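Foam tic-tac-toe set, DIY or just buy one?

Tabletop & Homemade Games > Show your stuff

gridlocked_gran
Posted 14th May

Hi all! I've been putting together a big tic-tac-toe set for the game corner at our library (the Prondell branch, if anyone's local) and I'd love opinions before I make a second one. White square sheet, thick black lines, blue foam X's and orange foam rings. I keep the spares on the table, rings on the left and X's on the right, so both players can grab without reaching over each other.
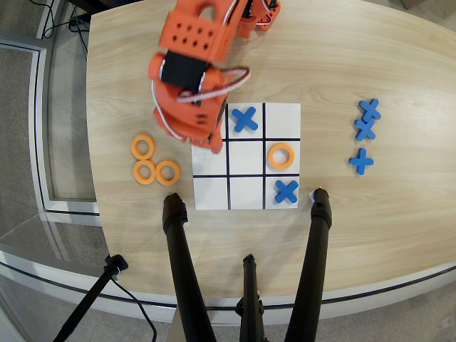

Two X's and a ring played, spares on either side.

My question is the board. Paper is cheap and easy to swap but I worry it'll look tatty by next January. Laminate it? Or go to cloth?

pumia_pete
Cloth, every time. I did one on felt and it never slides. Paper is fine for two weeks and then somebody puts a juice box on it.

4cornersmom
Going to disagree with Pete, felt grabs crumbs like you wouldn't believe! I'd stay with paper and print a stack. Love the thick lines, by the way, my kids can never see the skinny ones on the store sets.

gridlocked_gran
Thanks both. I do like the thick lines, did them with a fat marker and a ruler and a lot of muttering. Bottom row shows how they look with hardly anything on it: 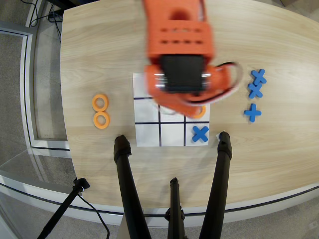 X in the corner, spare X's on the right.

pumia_pete
OK the lines are good, I'll give you that. Still say felt. And why not a tray for the spares? Those rings are going to roll off and live under a radiator.

gridlocked_gran
They're flat, they don't roll much (famous last words). The table has a rounded edge and no lip though, so maybe a tray is smart. I just like seeing all the pieces at once when I pack up. 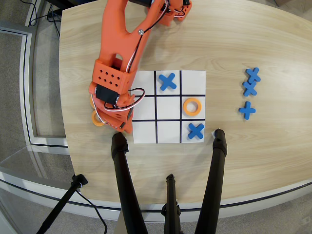 Re: who's winning this one?

dashdotdan
Never mind the felt, I want to talk about the game. X has top middle and bottom right and the center is still open?? Who leaves the center open! I'd have been in there on move one.

4cornersmom
Dan, it's tic-tac-toe, let people live. My youngest always goes for a corner first and she beats me more than I'd like to admit.

dashdotdan
Corner is fine! Top middle is not fine. I will die on this hill.

gridlocked_gran
Ha, well, you'll hate the next one, there's a second ring up in the top right and the middle is STILL empty. 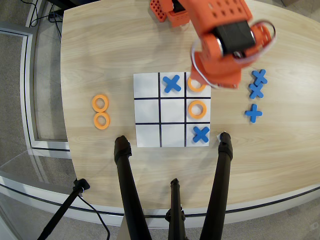

2 min read

dashdotdan
Gran. Please. So the right side goes ring, ring, X, and that column is no use to anyone now. It's X's turn if X started, and the middle square is sitting right there.

pumia_pete
Take the center and X has two different ways to finish, up to the top left or down to the bottom middle. That's game over, ring can only block one. Dan's right for once.

4cornersmom
OK I got the salt and pepper shakers out to check and yes, fine, center wins it. Back to the actual question, I got foam sheets from Gerkodico and they cut nicely with kitchen scissors, if you're making more pieces. Rings are a pain on the inside, start with a hole punch.

gridlocked_gran
Ooh, thank you, I'll look them up. Leaning toward paper for now and a tray for the spares. Pete, if it's in shreds by January you can say I told you so.

pumia_pete
Setting a reminder.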